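Inicio | Foros | Récords | Guías | Miembros

Foro > Speedruns > Trundosis

Nuevo récord en Trundosis sin saltos de pared!!
1 de mayo de 2021, por Iraís Varela

Preravari lo ha vuelto a bajar, gente. Le ha sacado 2 segundos a la marca de Redberg, que llevaba en pie desde septiembre, y encima con un fallo feo en el nivel 4. La ruta del molino es una locura: entra por el tejado, se deja golpear por el guardia y aprovecha el empujón para caer directo en la palanca - lo he visto tres veces seguidas y sigo sin entender cómo calcula el ángulo.

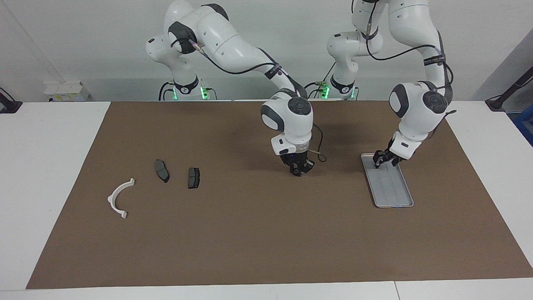 Luego viene el nivel 13, que para mí es lo mejor de la partida. Va sin pociones, con un solo corazón, y aun así se salta el punto de guardado. Yo ahí llevo quince intentos esta semana y ni uno limpio :)

rankin_mx
Enhorabuena a Preravari, pero lo del guardia no debería valer en esta categoría. Si el empujón te sube por una pared, es un salto de pared con otro nombre.

Redberg
No lo veo, Rankin. El reglamento habla del botón de salto y ahí no lo pulsa. Me fastidia perder el récord, pero está bien ganado. ¡Esta noche me pongo con la ruta nueva!

rankin_mx
Pues que se aclare el reglamento. En la versión de consola el guardia ni siquiera empuja tan fuerte.

Iraís Varela
Eso sí es verdad, en consola te quedas corto y caes al foso. Abro hilo aparte para lo de las versiones y subo mis tiempos por nivel.

Temas recientes
- Trundosis: diferencias entre PC y consola
- Ruta del molino paso a paso
- Busco rival para carreras de principiantes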